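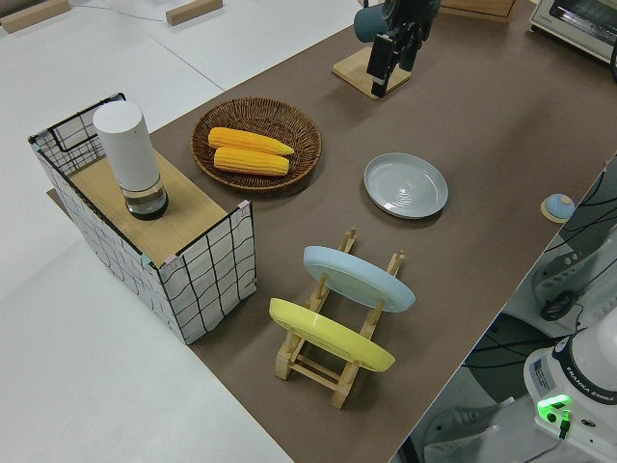 Kitchen table cell, open day. Gripper with the teal mug, over the wooden stand.

31 Aug 2019

Notes from the open day, written the same evening so I don't forget. Babar, please add your own remarks at the end, you saw the second group better than me.

Setup. We came in early and brought the arm up without problems. Brakes opened at first try, green light, no complaint from the controller. I ran the homing two times because on the first run I did not like the sound at joint 4. On the second run I could not hear it anymore. I wrote it on the service sheet anyway.

The table was laid with the usual things: the basket with the two corns, the gray plate, the dish rack with the blue and the yellow plate, the fabric box with the board on it, the mug and its stand. Naheed wanted to take away the tall container from the box, she was afraid that a visitor will lean over and knock it. We left it, because the scene file from Gritia has it as an obstacle and I did not want to edit the scene file one hour before the doors open. The toaster oven stayed at the back, not plugged in, also an obstacle only.

Program for the visitors was 2 tasks:

Task A: mug from the table to the stand, and back.
Task B: one corn from the basket to the gray plate.

The plates in the rack we did not touch during the demo. The grasp on the thin edge is still not good enough to show to people. In the tests before, the fingers closed a bit too high and the plate turned in the slot. I want to look at this again with softer finger pads.

First group. They were mostly students from the technical school and two teachers. Babar made the introduction, I was at the stop button. Task A went well from the start. The approach to the stand is slow, I had set the speed down to 400 in the Zinditis panel (it is the panel's own unit, please do not read it as mm/s, this confused me also in the beginning). Some of the students found it too slow and said so. One of them asked if the robot "knows" it is a mug. I tried to explain that it knows a shape and a place to hold, and the name is only for us. I think Babar explained it better after me with the example of taking a key out of your pocket without looking.

Task B was less good. The upper corn is easy, it lies near the rim and the fingers have space. The lower one is more difficult, when the gripper goes down between the two it pushes the other one away. In the first group we had one clean pick, then one where the corn came up tilted and fell back in the basket. It made a nice noise and everybody laughed. I stopped the arm, put the corn back in its place by hand and started again from the safe pose. This was the correct procedure but it took a long time, and people do not like to look at an engineer who is reading a screen. For next time we need a restart that begins after the homing.

Second group. More families, so we moved the rope one step back. Naheed asked for this and she was right, the small children go directly to the cables. The cables on the floor behind the base are really not nice. I had promised to put them in a channel before the open day and I did not do it. It is now on the list with my name.

A man from Chaudhry was in this group. They do packing of glass and ceramics, and his questions were very concrete: how much time for one cycle, what happens when the mug is turned, who is responsible when something breaks. I gave him the cycle time from the log and said that for the handle on the wrong side we have no good answer today. The grasp we use is on the body of the mug, so the handle can disturb the fingers. He was friendly about it. He left his card, it is in the drawer with the spare fuses.

We turned the mug for him to try. The planner took clearly longer and then found a way in from the other side, close to the tall container on the box. Too close for my taste. I had my hand on the button the whole time but I did not press. After this I put the mug back in the standard direction and left it so for the rest of the day.

Log. The recorder wrote 2,764 entries for the day. I have not looked inside yet, only checked that the file opens and that the time stamps are in order. It is copied to the Dosine share, folder with today's date. Please do not rename it, my script looks for the name.

Things I noticed and want to keep:

- The stand needs to be fixed to the table. When the mug comes down a little off center, the square base slides. I put double tape under it at the lunch break and it held, but the tape will leave marks on the brown top.
- The visitors looked at the gripper and not at the screen. We can leave the big screen in the store room next time, it was heavy to carry.
- The voice of Babar is good for the large room. Mine is not, I was told this politely by a teacher.
- The rope stands are too light, one fell over.
- The round thing with the blue dome at the edge of the table is not in the scene file. Naheed found this when she compared the list. It was never in the way of the arm, but it must be in the file or off the table - please decide before the next run, I have no preference.

To do, in the order I will do them:

1. Cable channel behind the base (me).
2. Restart without homing (Babar, he said it is a small change).
3. Blue dome into the scene file or away (Naheed).
4. Listen to joint 4 again when the arm is cold.
5. Finger pads for the plates. I will ask for samples, two hardness grades are enough.

The next open day is in December. I would like to show the rack then, at least the yellow plate in the front slots, it is easier to reach than the blue one behind. If the pads do not come in time we stay with the mug and the corn.

Arm is parked, controller off, key is back in the box by the door.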